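Dec 30, 2024

I have been to a lot of candidate debates in my life, most of them bad, and I want to make a case for going to them anyway. I also want to complain about the one we had in Penry in November, which has been stuck in my head like a popcorn hull ever since.

If you missed it (and going by the empty rows, you did), the two people running for the Penry seat on the county council sat behind one long table and took turns for ninety seconds each. There was a bell. The bell got rung a lot. One candidate wanted to put the Drondard road levy on the ballot again, the other thought the county should live within its means, and if you had walked in knowing that much you could have walked out again without missing a thing.

I don't blame the candidates, or not entirely. I blame ninety seconds! Try explaining a road levy in ninety seconds. I've lived on a road the levy would pay for since before it had a center line and I couldn't do it. You get as far as "the current rate expires" and somebody's hand is already over the bell. So of course they fall back on the line they practiced in the car. You would too. I'd probably forget my line and just thank everyone for coming.

The council race was decided by 229 votes, by the way. That's a decent-sized wedding. I keep hearing people talk about local elections as if they're weather, something that rolls in from somewhere else, and then the count comes out and the margin is smaller than the line at the Nendis fish fry.
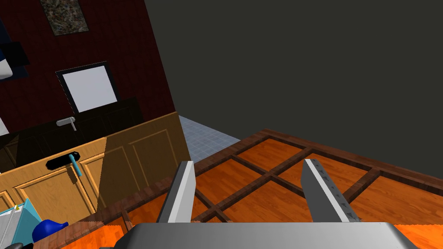 A reader in Narnovstead wrote to tell me I had this all wrong the last time I brought it up, and that short answers are the only thing standing between the public and a forty-minute speech on culverts. Give them five minutes, the letter went on, and they will take nine, and the one who talks longest will be called the one who knows the most.

Fair enough. I have sat through the culvert speech. I believe I have sat through it twice, given by different people. But I think the letter is mixing up two problems. A candidate who rambles is telling you something useful about how council meetings are going to go if you elect them. A candidate who gets cut off at ninety seconds is only telling you about the bell.

What I'd like is fewer questions. The November debate got through so many that I lost track of which one we were on, and the candidates did too, because at one point the answer about the library came out during the question about the sheriff's overtime. Pick four subjects. Tell everyone what they are a week ahead of time. Let each candidate talk for a few minutes and then, and this is the part I care about, let them talk to each other.

They never talk to each other! They talk to the moderator, or to the back wall, or to that spot in the air where they imagine the undecided voter is floating. I've watched a candidate say a thing that was flat wrong about how the levy is collected, and I've watched the opponent visibly know it was wrong, and then the next question was about fireworks. The correction showed up five days later on a yard flyer. I want it right then, while both of them are in their good shoes and can't go anywhere.

Now, I know what the worry is. Let them go at each other and you get a shouting match, and we can all see plenty of those on television for free. I'd be lying if I said it never happens locally. Years ago we had a school board forum where one fellow read his opponent's water bill out loud, and I still don't understand what he was getting at. But I'd rather take my chances. People around here have to stand behind each other at the pharmacy afterward, and that does more for good manners than any bell.

The other thing I'd change is who gets to ask. We do the index cards. You write your question on a card, the card goes in a basket, and somebody sorts the basket in the hallway and reads out the polite ones in a voice that makes every question sound like it came from the same mild person. I turned in a card about why the Drondard bridge inspection got put off, and what came back out was "What is your vision for infrastructure?" I didn't ask for a vision. I drive over that bridge.

Let people stand up and ask. Some of them will be long-winded and one will be angry about something the state does. Fine. You can hear a lot in how a candidate handles a person who's angry about the wrong thing. Do they brush them off, do they promise something the county can't deliver, do they say "that one's the state, but here's who to call"? I've changed my vote over less.

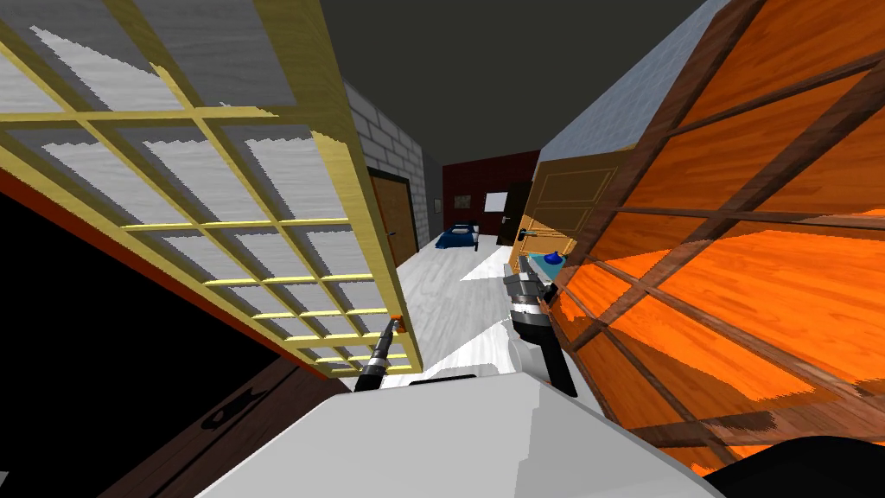 *Wooden lattice panels, one yellow and one orange.*

I got a little carried away there, so let me back up to the road levy, because it's the best argument I have. It failed in November. It failed in Penry and it failed worse in Nendis, and in the weeks since I've asked a bunch of people how they voted and why (I'm nosy, and I'm old enough to get away with it). Most of the ones who voted no told me they didn't know what it was for. A couple thought it was a brand-new tax. One thought it was for a road in a different county. And a few of the yes votes were no better informed, I should say, they just like voting yes on things with the word "road" in them.

The county mailed out 786 postcards about it. I got mine. It had the ballot language on one side, which reads like it was translated out of English and then back in again, and a phone number on the other. I called the number. It rang for a good long while and then I had to take my bread out.

So when people tell me debates don't matter because everybody's mind is made up, I wonder who they've been talking to. On the presidential race, sure, most folks were decided by breakfast. On the county stuff people are wide open. They are standing in the booth reading that paragraph for the very first time with a pen in their hand. An evening where two reasonably prepared people argued over it out loud, with the numbers in front of them, would have done more good than all the signs on the Narnovstead road put together, and I don't even care which way it would have pushed the result. I voted for the levy. I'd be less sore about losing to people who had heard the argument and didn't buy it.

There's supposed to be a special election for the open seat in Nendis sometime next year, and that means another debate, and I've already called to ask about the format. I was told the format "has worked well in the past." I asked what it would look like if it hadn't worked well, and there was a pause, and I was given the address where comments can be mailed.

I've mailed mine. It ran to three pages, so whoever opens it is going to wish they had a bell. If you feel the same way, or if you're the Narnovstead reader and you feel the exact opposite, send yours in too. And come to the thing when they hold it. Sit up front, where they can see you, and bring a cushion if it's the folding chairs again.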